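Category: Housing and Interiors
Last updated: April
April | Fabian Frei and Emil Rüegg

3.2 Floor surfaces and furniture placement

The Starkcombe survey covered 126 rooms, of which 43 had more than one floor surface. We recorded where each surface met the next and how far the nearest furniture stood from the join. Distances were taken at floor level, in millimetres, and rugs were left where the household had put them.

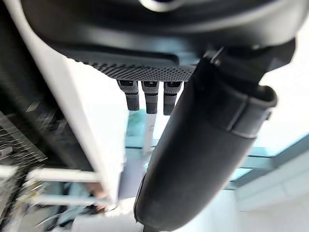
Do people keep furniture clear of the join? Most households did, and the usual gap was under 500 mm. Heavy pieces such as bookcases were almost always kept to one surface.

Colour had less effect on placement than we expected. Households in Loruvport, visited earlier with the same form, gave similar answers (Koller, in preparation). Chairs were left out of both counts as they moved too often.

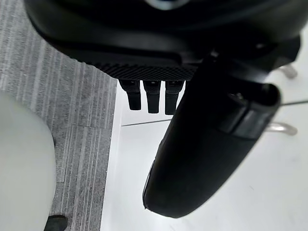
Figure 2. Floor with two distinct surfaces.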